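Home | Journals | Browse Issues | For Authors | About

We use cookies to improve your experience on this site. By continuing to browse, you accept our use of cookies.

4. Charitable pledges and betting behavior in small-stakes card rooms

4.1 Setting and participants

The study was carried out at the Ornham card room, a licensed venue that runs low-stakes tournaments throughout the year. Players who registered for the December series were invited to take part when they paid their entry fee. Of the players invited, 383 agreed and completed both the entry form and the exit form. Each participant was asked whether he or she wished to pledge a share of any prize money to a charity chosen from a short list. The pledge was binding and was deducted by the cashier before payment.

Players who declined to pledge remained in the study and form the comparison group. Pledging was voluntary, and the two groups therefore cannot be treated as if they had been assigned at random. Earlier work by Tsuchiya and Pawłowska dealt with this problem by matching players on age and years of play. We follow the same approach and add a measure of income, reported in five bands.

4.2 Measures

Three outcomes were recorded for each player: the size of the opening bet in each hand played, the number of hands folded before the flop, and the finishing place. Bets were taken from the dealer's written log. The top prize in each event was $2,000, and payments were made to the last five players remaining.

The exit form asked players how they felt about losing a large pot, using a scale that had been tested by Minami and Koyama with amateur bridge players. Minor changes to the wording were made so that the questions would apply to poker. Players were also asked whether anyone at their table knew about the pledge – a point that earlier studies left open.

4.3 Tabletop choice task

A smaller group of players also completed a short choice task away from the card tables. The task was designed by Besnard and involved no money. Its purpose was to measure general willingness to take risks, apart from any knowledge of poker. Scores were kept separate from the tournament records until the main analysis had been completed. Work at the tabletop is shown in Figure 3.

Figure 3. Stack of white paper cups on a light wooden tabletop, with a black hand-held gripper in each hand. 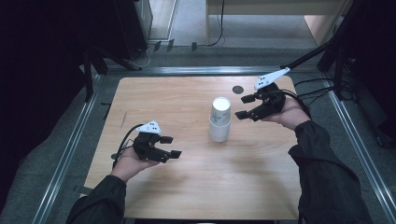

4.4 Results

Players who made a pledge placed larger opening bets than matched players who did not. The difference was clear in the early rounds and became smaller as the events went on. By the final table, the two groups could no longer be told apart on this measure. Folding rates did not differ at any stage.

Pledging players reported less distress after losing a large pot. This result held only for those who said that others at the table knew of the pledge. Finishing place was not related to pledging, and we find no support for the view that players who give away their winnings play with less care.

Filed under: Gambling Studies, Charitable Giving, Decision Making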